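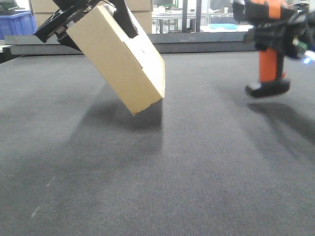 A carton held at an angle over the carpeted work surface at Stiltbridge.

Stiltbridge publishes box and bag handling figures

February 7, 2020 – Stiltbridge has released results from a bench study of two-arm machines doing back-room shop work: picking up small cartons, turning them, standing them upright and handling paper bags. The company's short answer to whether such machines are ready for a store is that they are ready for part of the job.

The study covered 400 attempts with cartons and 215 with bags. An attempt was scored as complete only if the item ended up in the required position with no human help. Dropped items, crushed corners and timeouts were all counted as failures, as was any attempt in which an operator touched the stop button.

Cartons gave the better numbers. Most failures came during reorientation, when the item has to be tilted and put down on a different side.

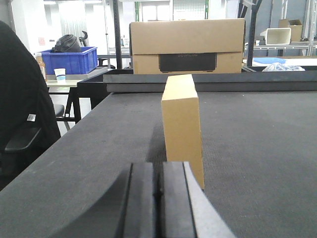
Standing a carton on a narrow side was the slowest step in the set. The software has to lower the item until it meets the surface, release it without dragging it over, and back away in a straight line. A stock clerk does this in a second or two. The machine took nearly 58 seconds at the median, including the time spent checking its grip.

Bags were harder. The control software, supplied by Nodaritz, estimates where an item's sides are and then closes until motor current rises.
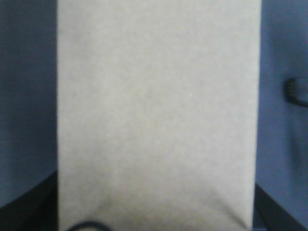 Grip force was the main variable in the bag trials. Too little and the bag slides out; too much and the paper folds, which changes its outline and spoils the next estimate. Plain pale stock adds a second difficulty. At close range a blank face with no printing fills most of the wrist view, leaving the two straight sides as the only strong features to work from. Stiltbridge says 3 settings were tried and the middle one was kept.
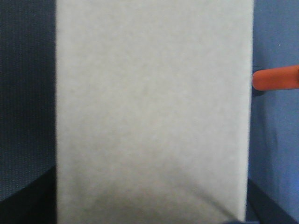 Llewellyn, which runs stockrooms for small retailers and co-funded the work, said it would not change staffing on the basis of these results. It wants to see mixed items, full bags and a shelf at normal height before it agrees to a store trial.

A second round is planned for August, using a revised finger pad from Clorkus. The full table of attempts – including the failures, by type – is available from Stiltbridge on request.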